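Cliro Gripper Trials: Frequently Asked Questions

Lindville Robotics Bench. Maintained by Olaia Calvo. Last touched in January, when the heating was out and there was time.

What is this page for?

We try out grippers, wrist cameras and controllers and write down how they behave. People kept emailing the same questions, so the answers live here now. People still email.

Which grippers are you comparing?

There are 2 at the moment. The Cliro is a two-finger parallel gripper with ridged black fingers. The Drorkunent has smooth pads and a higher opinion of itself. Both bolt to the same arm with the same adapter plate, after an afternoon of filing that the adapter plate's drawing did not mention.

Which one is better?

At what? The Cliro is better at thin, limp things on a flat surface. The Drorkunent is better at boxes, and if your life is mostly boxes you can stop reading and go buy one. Neither is any good at a wet sponge.

How many grasps make up a trial?

A full run is 101 grasps per gripper. It was meant to be 100. The script starts counting at zero and stops when it feels like it, and by the time we noticed, we had a season of results that all matched each other. Changing it now would make the old numbers harder to compare, so 101 it is.

What counts as a successful grasp?

The object leaves the table, stays up for 5 seconds, and comes back down where it was told to. Dropping it early is a fail. Refusing to let go is also a fail, though the controller logs it as "hold OK" and sounds quite pleased.

Do you clean the fingers between runs?

Yes, with a dry cloth. If you use anything stronger on the Drorkunent pads they go shiny and stop gripping for a day. Ask me how I know, or ask whoever borrowed the glass cleaner.

What controller do you use?

The Ekwueme, with the stock firmware. We tried the beta firmware for one morning. It has a very nice new menu, and the arm would not come home until lunch.

Can I use my own controller with the Cliro?

Probably. It takes a plain open/close signal and a force setting. If your controller only sends open and close, set the force on the gripper first, and set it low. The factory setting is fine for bolts and unkind to everything else.

Why do you put the camera at the wrist?

Because we tried it over the table first, and the arm spent most of every grasp standing in front of it. At the wrist, the camera gets both fingertips and the target together, so you can tell if you're lined up before you close. The price is focus. Near the end of an approach everything goes soft, and you learn to steer by color and general shape.

Does the blur matter?

Less than we expected. Strong bands of color survive it well. Fine texture doesn't, and neither does anything pale on a pale table. If your part is white, put something dark or bright under it and save yourself a week.

What does a decent approach look like?

Fingers open, one on each side of the narrow end, target running up the view between them. You want clear space on both sides before you commit. If one finger is already touching the part, back off and come in again. Nudging it into place with the fingertip feels clever and ruins the run.
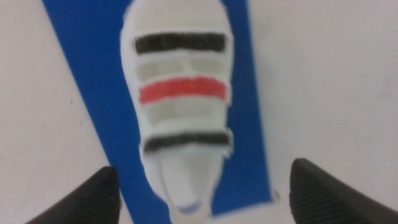

Wrist camera view before a close: banded white piece on the blue sheet, one finger to either side.

Should I grab the narrow end or the middle?

Start with the narrow end. The fingers need less travel and you can see more of what they're doing. The middle gives you better balance once the part is up, so heavy pieces are the exception. Soft ones droop wherever you hold them.

The gripper closes but comes up empty. What now?

Check the height before you check anything else. Coming in a hair too high is the usual cause, and it looks perfect on screen every time. After that, look at the force setting, then the finger screws. The software is last on the list, even though it's where everyone starts.

Can I send you a part to try?

Yes, if it's clean, fits on a table and isn't sharp. Put your name on the bag. Allow 2 weeks, and tell us if you want it back, as bits of foam with no owner tend to end up under a wobbly bench leg.

Will you publish the raw logs?

Once the column headings are in one language. Write to Olaia through the contact form if you need a particular run before then, and say which gripper it was on.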